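로봇 동아리 타래 (1)
그리퍼로 펜 집기 과제 5월 중간 정리. 기대치는 낮게 잡고 읽어 주세요.

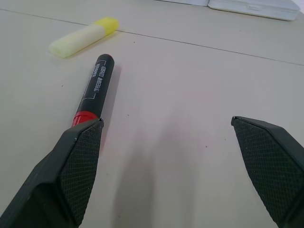
손목 카메라 시점. 검정 마커랑 노란 형광펜.

(2)
우리 조 팀명은 Truria. 과제는 책상 위 필기구를 집어서 정해진 자리에 옮기기. 발표 자료에는 "일상 환경에서의 범용 조작"이라고 적혀 있다. 펜 옮기기를 그렇게 부르는 게 맞나 싶다.

(3)
지금까지 모은 시연이 307개. Adeel Satti 선배는 800개까지 가면 성공률이 확 오른다고 한다. 근거를 물었더니 작년 조가 그랬다고. 작년 조 기록을 찾아봤는데 책상도 다르고 물체도 지우개 하나였음.

(4)
어제 평가는 열다섯 번 돌려서 아홉 번 성공. 근데 펜 위치를 우리가 손으로 놓잖아요. 무의식적으로 쉬운 데 놓는다. 나도 그랬고.

(5)
그래서 위치를 난수로 뽑자고 했더니 Shamim Memon이 그러면 발표 때 숫자가 안 예쁘다고 함. 틀린 말은 아닌데 그게 이유가 되나...

(6)
형광펜은 몸통이 납작하고 반투명이라 마커랑 따로 집계해야 한다고 본다. 합쳐서 평균 내면 뭐가 안 되는지 안 보인다. 이건 조원들도 동의.

(7)
다음 주는 난수 배치로 다시 평가. 숫자가 떨어지면 떨어진 대로 올리겠습니다. 옆 조 Brillo는 성공률 그래프만 있고 시행 횟수가 없던데 혹시 보고 계시면 좀 적어 주세요.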